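Search datasets
Search
Sign in

# Cilport Handover Set

Nadine Hattar and Marin Obradović
September 9, 2026
14 shares | 3 comments

Cilport is a set of recorded demonstrations of small objects being moved, held and passed on by robot grippers. It was gathered by teleoperation at the Zonari workshop for training and testing imitation policies. This file covers what is in the release, how it was recorded, and the known faults. The training code lives in the Folix repository and has its own README.

## Contents

The release holds 2508 episodes. Each episode is one attempt at one task, from the operator's start press to the operator's stop press. Failed attempts are kept and labelled as failed. We did not trim the idle stretches at either end, so if you want tight clips you will need to cut them yourself using the gripper command channel.

There are 47 objects. Most are soft or light: sponges, felt shapes, foam offcuts, cloth pouches, small toys. We chose soft things on purpose. Our first policies did well on rigid blocks and badly on anything that changed shape under the fingers, and we had very little data to fix that with.

Each episode folder contains:

- `wrist.mp4`, the wrist camera video
- `state.csv`, joint positions, gripper opening and commanded gripper opening
- `meta.json`, task name, object code, operator code, outcome and notes
- `events.csv`, button presses, with times from the same clock as `state.csv`

Some folders also have `audio.wav`. Ignore it. It was switched on by mistake for part of the collection and the recordings are mostly fan noise. It will be removed in the October release.

## Tasks

The tasks are called `pick`, `place`, `hold`, `handover` and `regrasp`. The first three are what they sound like. In `handover`, an object held by one gripper is taken by another, and the giving gripper has to let go after the taking gripper has closed. In `regrasp`, the object ends up back in the gripper it started from, held in a different way.

Handover episodes are harder to use than the others. The wrist camera sits close to the fingers, so at the moment of transfer a good part of the view is dark gripper and little else. A bright object helps a lot. Dark objects often disappear between the fingers, and the outcome labels for those were set by the operator at the time, as they can't always be checked from the video.

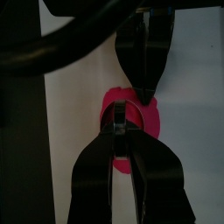 For anyone training on handover alone, we suggest starting with the brightly coloured objects (codes beginning `B`) and adding the rest once the loss settles. Fares Sayegh ran it both ways and got steadier results from the staged version, though he used a single seed, so treat that as a hint.

## How the data was recorded

Operators worked in sessions, each with a task sheet listing the object, the task and the starting side. They were asked to work at their own pace and to avoid correcting a grasp more than twice before stopping. Carla Farah wrote the sheets and checked them against the saved metadata at the end of each session.

Starting positions were varied by hand. We did not use printed markers. This gives a natural spread but also means that the spread is uneven: left-side starts are more common, and very few episodes begin with the object right up against the gripper.

Lighting was left as it was in the room. Some sessions are dim. Exposure was fixed at the start of each session and not changed after that.

## Labels

The `outcome` field takes one of these values:

- `ok`: the task was finished as written on the sheet
- `drop`: the object fell at any point
- `stall`: the operator stopped without finishing
- `void`: a fault in the equipment or the recording

Please leave `void` episodes out of training. They are in the release so that the episode numbers stay continuous.

Kaj Hafstein reviewed 100 episodes drawn at random and disagreed with the operator's label in 2 of them. Both were marked `ok` where he would have put `drop`. We left them as they were and added his view in the `notes` field.

## Known problems

- The gripper opening drifts slightly over long sessions. Use the commanded value if you need a clean signal.
- Cables pass close to the camera in some positions and show up as large blurred shapes. We haven't masked them.
- Object codes `B07` and `B11` were swapped on one task sheet. The metadata has been corrected but the free-text notes have not.
- Video frames are sometimes dropped at the start of an episode. Align on the time stamps, never on frame number.

## Loading

The Smadi loader reads the folders directly:

 from smadi import load_set
 data = load_set("cilport", task="handover", outcome="ok")

Leave out `task` to get everything. The loader skips `void` by default. Pass `keep_void=True` to include them.

## Splits

`train.txt`, `val.txt` and `test.txt` list episode numbers. The split is by object, so no object in the test list is seen in training. If you make your own split by episode, say so when you report numbers, as the scores come out higher and can't be compared with ours.

## Contact

Open an issue on the repository with the episode number and the value of `session` from `meta.json`. Questions about the loader should go to the Smadi tracker.

3 comments
Share
Sort by: newest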